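The first aid box, reconsidered

30th August

I have been meaning to sort out our medical supplies since July, when I cut my thumb on a tin of chickpeas and went looking for a dressing. What I found was a bandage for a knee, a sachet of rehydration powder and 72 cotton buds. I finished the job with kitchen roll and parcel tape, which held very well and came off very badly.

So this month I have been thinking about blue bins.
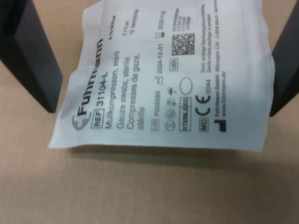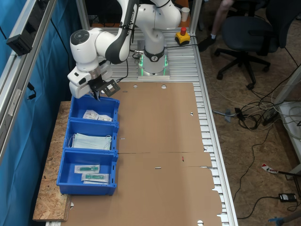

Three bins, one kind of thing in each

Paper packets in one, face masks in the next, sealed sterile packages in the third. No lids, no labels on the bins, no cunning insert with a slot for tweezers. I find this almost upsetting, having spent good money on a Skellov organiser with so many compartments that I needed a list to find the plasters, and then lost the list in one of the compartments.

The packet lying on its own is a Fuhrmann, REF 31104-L, and it is a bit crumpled. I warm to that. Everything in my cupboard is crumpled too, but mine has been under the iron.

What I did at home

I don't own blue bins, so I used two Magsi ice cream tubs and the bottom half of a Tredar shoebox. Dressings in the first tub, masks in the second, anything sealed and alarming in the shoebox. Then I tipped the old box out on a flattened bit of cardboard so that the small stuff wouldn't roll under the cooker, and went through it.

Thrown out: a tube of cream that had turned into a stick, plasters with no stick left whatsoever, an eye bath of unknown history. Kept: the knee bandage. I have two knees and neither is getting any younger.

The cotton buds have moved to the bathroom, where they can be somebody else's problem -- mine, in the mornings.

Still to do

Buy proper dressings. Find the scissors. Decide whether the Skellov can be used for screws, or whether I should just admit defeat and give it to the Zirkaron jumble sale with the list taped to the lid, if the list ever turns up.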